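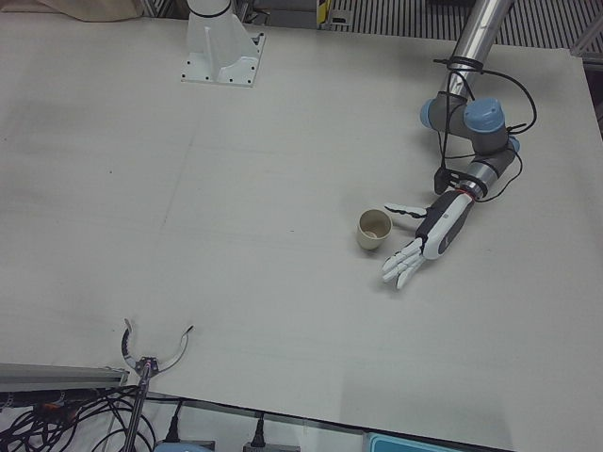 A short cream-colored cup on a white tabletop.

The small cup is the hardest thing in the catalog to get right, according to Ruairí Ó Súilleabháin, who has developed tableware for Zuston at its Gallville works for 28 years. A dinner plate can be slightly out and still do its job. A cup with no handle is held by the wall, and the wall has to suit both the drink and the fingers.

Most of the work goes into the rim. In Zuston's ceramic range, a lip under two millimeters feels fine in the mouth but chips in a commercial dishwasher. At five it survives, and coffee runs down the outside. Ó Súilleabháin settled on a rounded edge between the two, then spent until July adjusting the curve below it.

Paper cups have a different problem. The rim is rolled, and the roll gives the cup most of its stiffness. If the side seam is too bulky where it meets the roll, the lid sits high at that point and leaks. Ó Dálaigh, the converter that supplies cafes in the Zandside district, pulls 32 cups from each run of 2,000 and checks them with a lid on, tilted, for one minute.

Color matters more than buyers expect. A pale interior shows the strength of tea at a glance and also shows every stain. Cream hides light wear better than bright white and looks less harsh under cafe lighting. A rim one shade darker than the body masks the faint line left by repeated use.

Height is the last variable. A short cup is harder to knock over and easier to fill under a low spout. It also loses heat faster if the mouth is wide, so the Gallville patterns narrow slightly toward the base and keep the opening modest. The current pattern was signed off on 3/3/21 and has not been changed.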